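Batus revises bench rules for shared robot arms 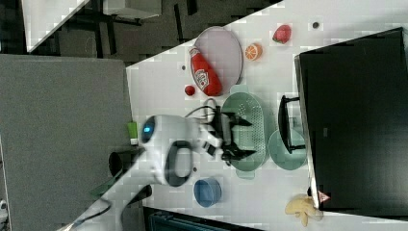

A two-finger gripper positioned over a perforated colander on a test table at Batus.

The Batus laboratory adopted a revised set of working rules for its tabletop robot arms in May. The rules apply to every team that uses the benches, including visiting groups from Zaltport.

Aslı Canpolat, who led the revision, said the earlier guidance left too much to habit. "People had good instincts, but each table was run differently," she said. "A new operator could not tell which practices were required."

The new document runs to five pages. It requires two trained persons to be present whenever an arm is first powered on, and it sets a clear distance of 200 millimeters between an operator's hands and the gripper while a task is being set up.

Canpolat said the rules do not ask for tidy tables. Household items and toy food may be placed close together, she explained, provided that the layout is recorded before the run begins. "Clutter is part of the work," she said. "What we want is a record of it - and a clear path to the stop button."

Cables drew the most comments during review. Operators must now check them by hand at the start of each session and again after any change of gripper.

Teams have two months to bring their benches into line. Canpolat said requests for exceptions should be made in writing and will be answered before the next session is scheduled.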